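**Clesness Workshop Programme: notes on teaching by demonstration (thread)**

**1/** The Clesness Workshop Programme has begun the second stage of its work on teaching small assembly tasks to a pair of robot arms. This thread sets out how the demonstrations are made, who makes them and what we ask of them. Questions may be left under any post.

**2/** The task is called Evum in our records. One arm must take hold of a green ring, present it to the other arm and return it to the bench with the same face upwards. It is a modest task, chosen by Yaqin Liang because it cannot be done well by one arm alone.

**3/** Demonstrations are given by remote control. The operator moves a pair of hand-held leaders and the arms on the bench follow. At the same time the programme stores the joint positions and the camera views, so that each movement may later be matched with what the arms could see.

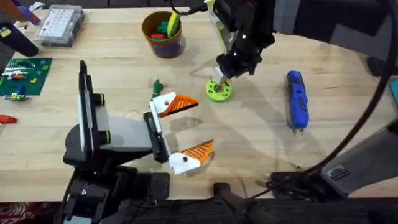

*Both arms at the bench, one with its tip over the centre of the green ring.*

**4/** Each operator completes a practice period before any demonstration is kept. Teresa Rocha supervises this period and decides when it is finished. There is no fixed length. Operators with experience of other systems have sometimes needed longer than those with none.

**5/** The Evum set will contain 230 accepted demonstrations. At the close of August, 59 had been accepted. Those set aside are retained separately with a short written reason, and remain available to members of the programme on request.

**6/** Operators are asked to observe the following:

- Move at a steady pace, including when the path is clear.
- Pause briefly before closing the fingers.
- If a grasp fails, open fully and approach again.
- Do not correct the position of the ring by hand once recording has started.

**7/** The third point has attracted some discussion. Zixuan Pan has argued that recovered grasps are among the most useful material we hold, as a learner shown only clean attempts has little to draw on when it meets a poor one. We have adopted this view. A recovered grasp is accepted provided that the task is then completed.

**8/** The views from the wrist are reviewed separately from the views of the whole bench. Leonilde Barreto conducts this review and enters her remarks in Vusine, our labelling tool, before the demonstration is passed on.
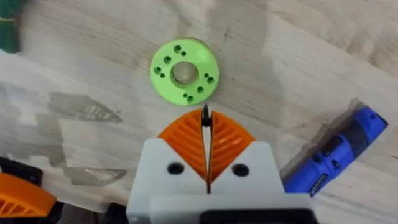
**9/** Alignment is the matter on which new operators most often ask for guidance. Our advice is to settle the direction of approach while there is still a little space between the fingers and the part, and to make only small changes after that. From the wrist, the narrow gap between the two orange fingers is a convenient sighting line: with the dark tip just short of the green rim, as in this view, an operator can judge the heading against the large central hole. The smaller holes should not be used for this purpose, as they are easily confused when the ring has been turned.

**10/** Shadows deserve a separate word. They move with the arms and can look very like a finger on the wood. Operators should not wait for them to clear. Sze-wing Kong is preparing a comparison of demonstrations made under the overhead lamps with those made in daylight, and the results will be posted on this account.

**11/** We have also been asked whether the arms could be guided directly by hand. They can, and the method was used in the first stage, known as Fu. It gave good paths for a single arm. With two arms, the person guiding them frequently stood between the camera and the part, and remote control was therefore preferred for Evum.

**12/** The programme has places for 7 further operators. No knowledge of programming is required. Sessions are held in the mornings, beginning at 9.30, and applicants should be able to attend regularly throughout the practice period. Please reply to this post or write to the Clesness office, marking your message for the attention of Teresa Rocha.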